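Drunport pottery hall opens for spring seconds sale with 2,000 pieces on the tables

DRUNPORT — The spring seconds sale at the Clemside pottery hall will run over two weekends in April this year, with 2,000 bowls, cups, plates and jars set out on paper-covered tables and priced from the low single digits.

Doors open at 9 a.m. and close at 4 p.m. on each sale day. Entry is free. Parking is in the gravel lot behind the hall, and the lot across the road belongs to the feed store and is off limits until the store closes at noon.

The sale has been held in one form or another since the Clemside kilns were rebuilt. It clears out pieces that came through the firing with a small fault, such as a pinhole in the glaze, a foot that rocks slightly or a color that missed the order. Cracked pieces are not sold. They go in the bin by the loading door, where gardeners can take what they like for drainage.

Most of the stock this spring is small tableware. The hall fired three large restaurant orders over the winter, and each left a good number of extras. Rice bowls and tea bowls make up the largest share, followed by side plates and a short run of lidded jars. There are few mugs. Anyone hoping for a matched set of mugs was advised to wait for the fall sale.

The glazes fall into four groups: a plain white, a dark brown, a speckled oatmeal and a pale green in the celadon family. The green has drawn the most questions ahead of the sale. It was mixed for Châu, the noodle restaurant on the Drunport waterfront, which ordered 100 small round bowls and took delivery in the winter. The bowls on sale are from the same firings and were held back for differences in shade. Some lean toward mint and others toward gray, depending on where they stood in the kiln.

Tables are covered in brown paper, as in past years, and blue painter's tape marks the paper off into rectangles. The tape is a change. Last spring the bowls were stacked at one end and shoppers dug through them, and a number were chipped before lunch on the first morning. The hall now wants small bowls set out singly, with enough space to pick one up without knocking another.
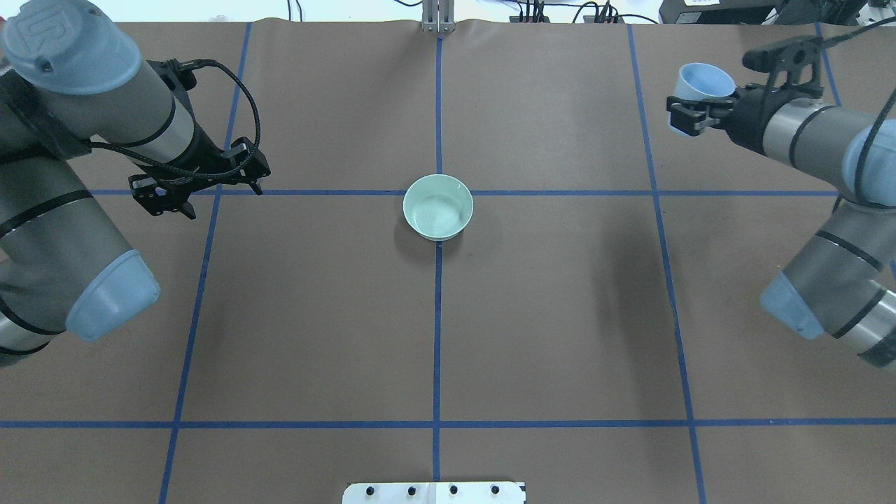 Skarkov, the secondhand kitchen shop on the hill, which buys at the sale each year, said it welcomed the extra space but worried that it would slow things down. The shop said buyers who come for a box of mixed bowls do not need to see each one on its own, and it asked the hall to keep at least one table where pieces can be bought by the crate. It also said the old stacks made it easier to compare sizes, as a bowl that was a little wide would show up at once when it was set inside another.

The hall said it would try a crate table on the second weekend. Crates will hold 20 pieces of mixed glaze and will be sold as packed, with no swapping. Prices for the crates had not been set as of this week.

Single pieces are marked with a colored dot on the foot. Yellow is the lowest price, then red, then black. The price for each color is posted at the checkout and on the pillar near the front door. Pieces without a dot should be brought to the checkout, where they will be priced on the spot. The hall asked that shoppers leave the dots on until they have paid.

Payment is by cash or card. The card reader worked poorly last fall because of the thick walls at the back of the building, and the checkout has been moved to the window side. Checks are not accepted.

Shoppers should bring their own bags or boxes. Newspaper for wrapping will be available at a bench next to the exit, and people with old newspaper at home are asked to drop it off during the week before the sale. Strollers are allowed in the center aisle. Dogs are not allowed inside.

The hall gave some advice for people buying the pale green bowls. The glaze is safe for food and can go in a dishwasher, but it shows gray marks from metal spoons more readily than the oatmeal or brown. The marks can usually be rubbed off with a paste of baking soda and water. None of the four glazes should go from the refrigerator straight into a hot oven, and the hall does not recommend them for the microwave if the foot is unglazed and has been sitting in water.

Fine crackle lines under the surface of some green pieces are part of the glaze. A line that can be felt with a fingernail is a different matter, and a piece with one of those can be handed in at the checkout and will be taken off the table.

Limits will apply on the first morning only. Each shopper may buy up to six of the green bowls before noon. After that there is no limit on anything. Last spring the green and white pieces were gone by early afternoon on the first day, and most of what remained for the second weekend was brown plates. This time the stock has been split in half, and the second half will stay in the back room until the second weekend begins.

A short line is likely before opening. Roughly 70 people were waiting outside when the doors opened last year, and the hall plans to let shoppers in by groups if the aisles fill up. The side door has a ramp, and anyone who needs it can ring the bell there instead of joining the line.

Money from the sale goes toward firing costs and a new set of shelves for the larger kiln. The old shelves have begun to sag in the middle, which accounts for some of the rocking plates on the yellow-dot table.

Evening classes at the hall will pause during the sale and start again the week after. Students with work on the drying racks should collect it or move it to the upper shelves before the first sale day, as the racks will be pushed against the wall to make room. Unlabeled work left on the lower shelves will be boxed and kept in the glaze room until the end of May.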